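4.3 Working in bathrooms and other small rooms

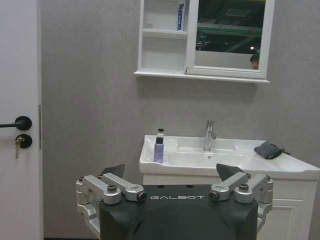 Figure 9. Gripper in front of the washbasin, seen from the wrist camera.

This section is for the operator and for the second person, who stays at the stop button. Please read it complete before the first run in a new room. The rules are the same for all Kivorley sites.

Before the run

1. Check the door. If there is a key in the lock, take it out and give it to the second person. The door must stay fully open during the run.

2. Look at the countertop. Bottles, pouches and similar things may stay only if they are written in the task sheet. Put all other things outside the room.

3. Close mirror cabinet doors. The lowest edge of the cabinet is the upper limit for the arm. Enter this height in the Zallum panel, under "Room limits".

4. Set the arm speed to 200 mm/s or lower. Do not use the speed from the kitchen profile.

5. Open and close the gripper one time in free air, away from the basin and the faucet.

NOTE: A mirror can show a person who is standing behind the robot. The software does not always understand that this is a reflection. If the panel gives code 2397, stop the run, move the person or change the robot position, and start again from step 3.

CAUTION: Do not put your hand between the fingertips or near the linkage joints when the power is on. This is valid also when the arm is in pause.

During the run

6. The fingertips must not touch ceramic or mirror glass. If contact happens, press stop and check the surface with your hand only after the power is off.

7. Do not lift a pump bottle by the nozzle. Grip the body, under the shoulder of the bottle.

8. Do not run water while the arm is over the basin.

After the run

9. Move the arm to the park position, switch off, and return the key to the door. Write the run in the room log with your initials.

Questions about room limits go to Corina Filip. Changes to the task sheet must be signed by Nikola Nikolovski before the next run.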